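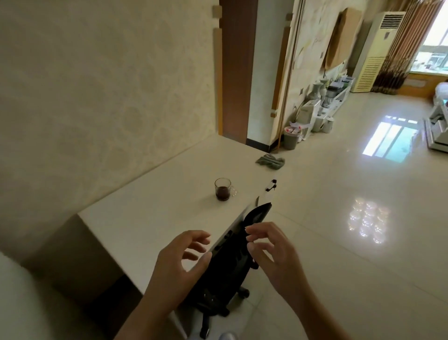
Desk reset, chair stage. Mug and pen still on the desk.

October 31, 2024, Tistgate notebook, Raghda writing

Picking up where I left off, with my tea beside me and far too much to say as usual. The Furar carts have now been doing the floors and the linen runs at Tistgate for 15 working days, and I promised Rawan I would write down what has changed for the people on the rooms before we all forget what it used to be like.

The biggest thing is the desks! It used to be that whoever had the room did everything in it, floor included, and the desk was just something you wiped on your way past with the mop bucket. Now the floor is the cart's business and the linen arrives at the door by itself, so the desk has quietly become the main part of the job. Mireille says she thinks about desks on the bus home. She has done rooms for 9 years and she was the one most against the carts in the spring, so I was touched when she told me her back is better. She did add, quite firmly, that her feet are worse, as she walks between rooms more and gets fewer minutes standing still in each. 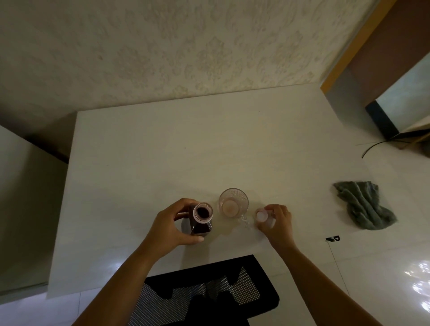

Then there is the matter of half-finished drinks, bottles left open, glasses with a drop in the bottom, all the things guests leave behind them. The carts can't touch any of it and Fotix (the scheduling side) doesn't know it exists. It gives every room the same time slot. Shadi had a room on Tuesday that wanted 30 minutes and the tablet started nagging him long before that, with the cart parked outside the door like a dog waiting for its walk. He switched the alert off. I would have done the same, and I've written to Srour to ask whether staff can be given a proper button for "this one needs longer", which seems a small thing to ask for.

Siham's worry is a different one and I want it written down properly. When two people did a floor together they talked. Now the plan sends them to opposite ends so the carts don't queue at the lift, and she can go a whole morning without a word to anyone. We're trying shared starts from next week, 2 people to the first room and then splitting up. It'll cost us a bit of time and I'm quite happy to defend that to anyone who asks.
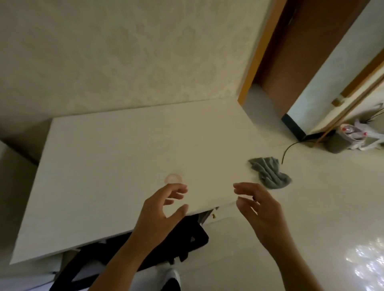
2 min read

Rings on white desk tops, while I think of it. Rawan would like us to agree on what counts as finished, because a faint ring gets one answer from Mireille and another from Shadi, and the checklist in Fotix only says "surface clear". A desk can be clear and still have a mark on it. My own feeling is that the wording should come from the people holding the cloth, so Mireille is drafting it and Siham is going to argue with her over lunch.

Chairs too: the carts need them pushed right in or they stop and sulk in the middle of the tiles. Please do the chair before you call the cart, everyone, me included.

Still open: the longer-room button (waiting on Srour), quieter wheels for the early round, and who covers when a cart is off being serviced in December. Rawan has the rota for that and will bring it round.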